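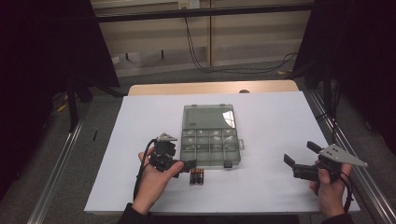 *Four batteries and the small parts box.*

We took the night train in May, 16 hours from end to end, and I would do it again. Hường Phùng had booked the lower berths, which cost more but have the window. Dinner came at seven: rice, pork and a clear soup.

I woke up before the coast and stood in the corridor for an hour - fishing boats, salt pans, then a long tunnel. Breakfast was coffee from a cart.

Our guesthouse, Dương, was a short walk from the station. Thảo Đỗ at the desk let us leave our bags and drew us a map to the ferry.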